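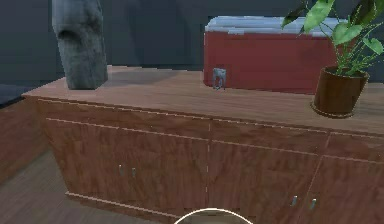 *Stone head, red cooler and potted plant on the sideboard (render)*

Hi all,

Sorry for the slow answer, I was away for most of October and came home to a very full inbox. Replying to Shagufta's message below, with the list copied in so we don't have this talk three times over.

> From: Shagufta Cheema
>
> Has anybody else read the Herald's piece on the Vunier mosque vote? The headline says "Residents reject prayer hall." I was in that room until 10:40 at night and no one rejected anything. The council put off the decision on the parking plan. Then I read down to the ninth paragraph before I found a single quote from anyone who prays there. Am I being too touchy, or should we write in? And if we do, do we write as a group or one by one?

Shagufta, you aren't being touchy at all! I read it twice, then pulled up the council's own minutes to make sure I hadn't missed a vote (I hadn't). The item was tabled, and the word "reject" isn't anywhere in there. The petition they lean on so heavily has 137 names on it, and the article never mentions the other one, the one in favor, which Cosmin Nistor handed to the clerk that same evening with 500 names. I'd love to know how that got left out – the clerk read both of them into the record one right after the other.

I went back through the paper's coverage of the hall while I was at it. I found 14 stories since the application went in, and I've read all of them now, so you can ask me anything about drainage. Most are fine, a bit dull if anything. Despina Surdu's early reporting was really careful, she talked to the neighbors on Trikard Street and to the imam and let them both speak at length. The trouble seems to be mostly in the headlines, and I'd guess the reporters don't write those.

So my vote is for one letter, short, asking for a correction on two points: the headline, and the missing petition. I'd leave the ninth-paragraph thing out of it. I agree with you completely, but an editor can argue about that one all day and the other two are just facts. We could bring up the quotes in person if Ryszard Sadowski manages to get us that sit-down with the news desk. Ryszard, any luck? Last I heard they'd offered you a phone call.

One more thing, about the online comments. I know some of you have been in there fighting the good fight, but please don't answer the really ugly ones. Screenshot them, send them to Roxana Vasiliu, and she'll report them in a batch. She did that in the spring and most of them came down within a day or so.

I can have a draft of the letter up by tomorrow evening. If you want your name on it, reply to me off list with the spelling you use and your neighborhood, the paper prints both.

Oh, and does anyone still have the audio from the meeting? My copy stops right before the tabling motion and I'd like to get the wording exactly right.

Thanks everybody,
Mirela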